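Can a robot put the cutlery away yet? Short answer, no. Longer answer, sort of, if you've got all afternoon and dont mind chopsticks on the floor.

Been reading up on Emov and Gresska again. Both showing off kitchen stuff since April. Emov's clip is 58 seconds and very slick — plates mostly. Plates are easy! Big, flat, all the same. Show me a heap of odd spoons and chopsticks that don't match, then we'll talk. 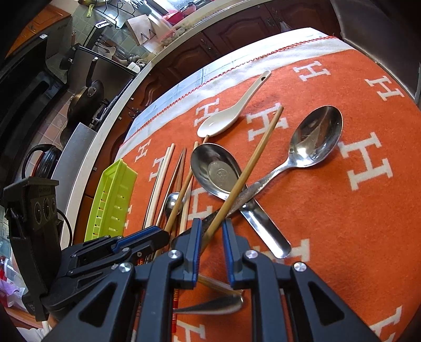

Shiny spoons are the worst of it, I reckon. All reflections. And a chopstick is thin, rolls off, hides under the next one. My nan could sort the lot into the basket without looking up from the radio.

Gresska say they've done 400 tries at drawer sorting. No word on how many went right, which tells you somthing. Florlow at least admit theirs needs 2 goes at most things.

So for now, still me at the sink. Might do laundry next time — folding is a whole other moan. Right, tea's burning, off.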